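Print this page | E-mail this article
12 shares | 4 comments

Review: Bovstead Grasp Practice Pack, second release

July 26, 2020

The Bovstead Grasp Practice Pack is a set of simulated pick-and-place scenes with a written rule book attached. It is sold to labs and small integrators who train or test two-finger grippers in simulation before putting time on hardware. The first release was mostly models. The second is mostly rules, and the rules are the part worth reviewing.

I ran it for most of April on a single workstation. The gripper was the stock parallel-jaw model that ships with the pack, with no changes to finger geometry or friction. A colleague, Ro-un Wi, repeated a portion of the runs on a second machine from the written instructions alone, without asking me anything. Where our results are compared below, that is the comparison meant.

What is in the pack

The download has 94 object models, a scene generator, a logging tool and the rule book, which is a PDF of 25 pages. The objects are a mixture of household items, furniture and decorative pieces. Level of detail is low to moderate. Scale is not realistic across categories, and the rule book says so on its first page: objects are scaled to fit the work area, and no conclusion about the real item should be drawn from a successful grasp. I would like to see that sentence in more places.

Installation took one afternoon. The generator wants an older version of the physics library than the one listed in the readme. The support desk confirmed this by e-mail and has since corrected the file.

The rules

The rule book is divided into scene setup, approach, grasp and reporting.

Scene setup is strict. The seed must be recorded, the floor must be a single plain material for baseline runs, and distractor objects must be placed by the generator, never by hand. Hand placement is the most common way a test gets easier without anyone intending it. A person moving a chair out of the way of the fingers will not log it as a change. The generator will place a distractor partly outside the camera view and leave it there, and the rule book states that such scenes are valid and must be kept.

Approach rules cover the period before contact. The fingers must be open wider than the target's narrowest graspable dimension, plus a margin set in the configuration file. The target does not have to be centered between the fingers at the start. It does not have to be square to them either. Rotated starts are required in the full test, and runs that discard them may not be reported under the pack's name.

I agree with this rule and it cost me the most time. My controller handled square starts well and lost a good deal on flat objects presented at an angle. A flat object with a border is a poor target when the fingers close on opposite corners. It turns between the jaws. The old release let me filter those starts out with a flag. The flag is gone.

Grasp rules are short. A grasp counts when both fingers are in contact, the object is clear of the floor, and it stays clear for 4 seconds. Contact with a distractor is recorded but does not void the run. I think it should void the run, or at least be scored separately. A gripper that sweeps a neighboring object aside on the way in has done something that most cell safety reviews would stop to discuss.

Reporting is the strongest section. The minimum is 300 runs per object class, with all failures listed by type. Averages without the failure table are not accepted on the results page. The logging tool fills in the table automatically and writes a plain text file that opens anywhere.

Repeatability

With the same seeds, Ro-un Wi and I got matching start poses on every scene we compared. Outcomes matched on rigid, blocky objects. They did not always match on thin ones. The cause was a solver setting that the rule book describes as "recommended." Recommended settings are a weak point in any standard. If a value changes the outcome it should be required, and if it does not it can be dropped. Bovstead has been told and says the next edition will move it to the required list.

Compared with Gratach

The obvious alternative is the Gratach suite. Gratach has better models, a faster generator and a more comfortable viewer. Its written procedure fits on one page and leaves seeds, starting rotation and run count to the user. For in-house work this may be enough. For results that will be shown to a customer, I would pick Bovstead.

The Braren checklist, which some readers will know from hardware acceptance testing, can be used alongside either. Its section on pre-contact clearance agrees with the Bovstead approach rules almost line for line. Its section on stopping conditions has no match in the Bovstead book, and that is a real gap. There is no rule for when to abort an approach. A controller can drive a finger into the floor and the run is simply logged as a failed grasp. The paper copy of the checklist I used was the Jankauskaitė edition, which has the clearer tables.

Complaints

The viewer is dark by default. Gray fingers are easy to read against the baseline floor, but a dark palm is not, and judging palm clearance by eye is difficult. There is a brightness setting, three menus down, and it resets on restart.

Object names in the log are codes. A lookup table is provided as a separate file - it should be merged into the log.

The rule book has no index. The term "work area" is used in two senses, once for the full floor and once for the region the fingers can reach. The second sense is the one that matters for scoring.

License terms allow use on one machine per seat. We needed a second seat for the repeat runs, which is an odd thing to charge for in a product built on repeatability.

Recommendation

Recommended for anyone who has to report simulated grasp results to people outside the room. Use the required settings, treat the recommended ones as required too, and write your own abort rule before starting. Users who only want a large set of objects to practice on can stay with what they have. Owners of the first release should note that old results cannot be carried over, as the start poses are generated differently.

Print this page | E-mail this article

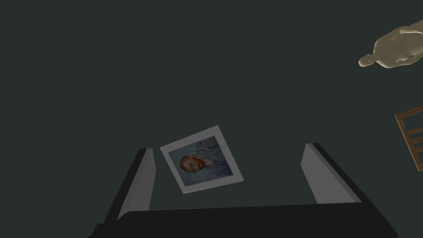

Rotated start in the viewer, before contact: framed portrait between the open fingers, with a figurine and part of a chair at right.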